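Notice du plan de pliage Pradska – Section 4
Poser, lisser et plier le linge plat sur la surface blanche
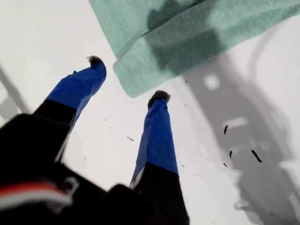 Est-ce qu'il faut repasser les torchons avant de les plier sur le plan, demande une lectrice, qui trouve que les siens gardent une bosse au milieu une fois empilés. Le repassage n'est pas nécessaire pour le linge de cuisine courant. La bosse vient le plus souvent d'un tissu posé de travers au départ ; voir les étapes 4.2 et 4.3.

Cette section concerne les torchons, les serviettes de table, les chiffons et les petites nappes. Pour les draps et les housses, se reporter à la section 6. Le montage des pieds et le réglage de la hauteur sont traités à la section 2.

4.1 Préparer la surface

1. Placer le plan sur un support stable et de niveau. Le côté long mesure 102 cm ; prévoir un support au moins aussi long.
2. Passer une éponge humide bien essorée sur toute la surface, puis essuyer avec un chiffon qui ne peluche pas.
3. Laisser sécher à l'air. Un tissu posé sur une surface humide adhère par endroits et se déforme quand on le tire.
4. Orienter le plan vers la fenêtre ou la lampe, de façon que la lumière arrive de côté. Les plis et les peluches sont plus visibles ainsi que sous un éclairage vertical.

Note : lors de la première utilisation, retirer le film de transport et attendre 24 heures avant d'y poser du linge clair. L'odeur de neuf disparaît pendant ce délai.

Attention : ne pas employer de poudre à récurer ni d'éponge abrasive. Les rayures fines accrochent les fils et ne peuvent pas être polies.

4.2 Poser le tissu

1. Secouer le tissu une fois, loin du plan.
2. Le tenir par deux coins voisins, l'ourlet vers soi.
3. Poser d'abord le bord le plus éloigné, puis descendre les mains vers soi en gardant une légère tension.
4. Aligner l'un des grands côtés sur le bord du plan. Ne pas chercher à aligner les quatre côtés : après quelques lavages, un torchon est rarement d'équerre.
5. Retourner le tissu si l'étiquette est dessus. Elle doit se trouver à l'intérieur du pli.

Pour déplacer un tissu déjà posé, le pincer près du bord et le soulever légèrement avant de le faire glisser. Pousser avec la paume forme des vagues au centre.

Note : les tissus à boucles (éponge, microfibre épaisse) glissent moins bien. Les soulever complètement et recommencer la pose.

4.3 Lisser

1. Partir du milieu et aller vers les bords, la main à plat.
2. Lisser dans le sens de la longueur, puis dans celui de la largeur.
3. Terminer par les coins. Un coin qui rebique se reprend en le pinçant entre deux doigts et en tirant en diagonale vers l'extérieur.
4. Retirer les fils et les peluches avant de plier. Sur le linge foncé, utiliser une brosse à vêtements douce.

Les torchons en lin Eyvindsson gardent un léger relief même après lissage. Il s'agit du tissage. Ne pas insister, le fil se détend et l'ourlet finit par gondoler.

Attention : ne jamais passer de fer chaud directement sur le plan. La surface n'est pas prévue pour le repassage, même à basse température.

4.4 Plier

Pliage en trois, pour les tiroirs :

1. Rabattre le tiers gauche vers le centre.
2. Rabattre le tiers droit par-dessus, bord contre bord.
3. Lisser la bande obtenue du haut vers le bas.
4. Plier la bande en deux, puis encore en deux si le tiroir est peu profond.

Pliage en quatre, pour les étagères :

1. Amener le bord du haut sur le bord du bas.
2. Tenir les deux épaisseurs ensemble et lisser vers le pli.
3. Amener le côté gauche sur le côté droit.
4. Poser le tissu sur la pile, le pli arrondi vers l'avant.

Les serviettes de table carrées se plient toujours en quatre. Les chiffons de ménage peuvent être simplement pliés en deux et roulés.

4.5 Empiler

1. Commencer par les pièces les plus grandes.
2. Alterner le sens du pli d'une pièce à l'autre pour que la pile reste droite.
3. S'arrêter à 14 torchons d'épaisseur moyenne. Au-delà, la pile penche et les pièces du dessous marquent.
4. Soulever la pile à deux mains, par-dessous, pour la ranger.

Le bac Grokatstead, vendu séparément, se place à droite ou à gauche du plan. Il ne se fixe pas sur le bord court.

4.6 En cas de difficulté

Le tissu part de travers à chaque pli. Vérifier que le plan est de niveau, puis reprendre la pose à partir de l'étape 4.2. Si l'ourlet a rétréci d'un seul côté, humidifier ce côté et l'étirer à la main avant de sécher la pièce.

Des traces colorées apparaissent sur la surface. Un textile neuf a pu dégorger. Nettoyer sans attendre au savon liquide Warnon ou avec un savon neutre équivalent, rincer, essuyer. Laver les textiles foncés une première fois avant de les plier sur le plan.

Le tissu colle à la surface. L'air est trop sec et le tissu s'est chargé d'électricité statique. Passer une main légèrement humide sur l'envers.

La surface devient moins lisse. Elle est conçue pour 4 000 pliages. L'usure commence en général le long du bord avant ; tourner le plan d'un demi-tour permet de la répartir. La plaque supérieure se remplace seule, voir la liste des pièces à la section 9.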